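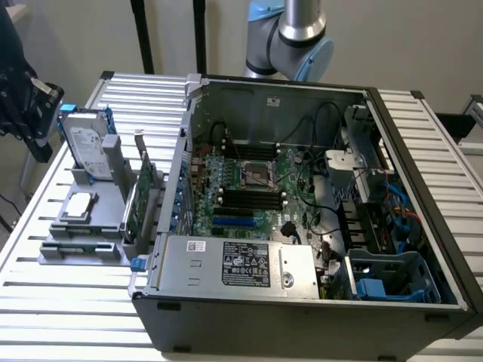 # Moving the Brastmont tapes off one old disk

The recordings from the Brastmont mill district were made on cassette between two moves of the tenants' hall, and until August the only digital copies sat on a single drive in Iara Ulloa's hallway closet. There are 64 interviews. I have now copied, checked and renamed all of them, and these are my notes on how.

## File names

The old names were a mix of surnames, street names and tape numbers. Two interviews were both called "Cronin street side B". I replaced everything with a plain pattern: tape number, side, speaker's last name, no spaces. The old name is kept in a column of the index, since people in the neighborhood still ask for tapes by it.

## Format

The transfers are uncompressed WAV, mono. I left them alone. For listening copies I made MP3s at a bit rate suited to speech, and those are what the branch library will get. Hum removal was tried on one tape and dropped. It took the low end off the speaker's voice along with the hum.

## Checks

Each file got a checksum before the copy and another after. All matched except 2, and both copied cleanly on a second pass. I then listened to the first and last minute of every side. Several sides run past 45 minutes, and on those the last words are clipped where the tape ran out. The index says so.

## Photos and release forms

Dragica Milošević scanned 185 snapshots that people brought to the interviews. Most have a name penciled on the back, so she scanned both sides and gave the pair one number. The release forms are a weaker point. Some cover the audio only, and the photos that go with those interviews stay out of the public folder until we hear from the families.

## Still open

- Transcripts for the Flollusska bakery interviews
- Spelling of three street names that no longer exist
- A second copy stored outside the neighborhood

Iara has the index on paper at the hall on Thursday evenings. Corrections can be written straight onto it, in pen please.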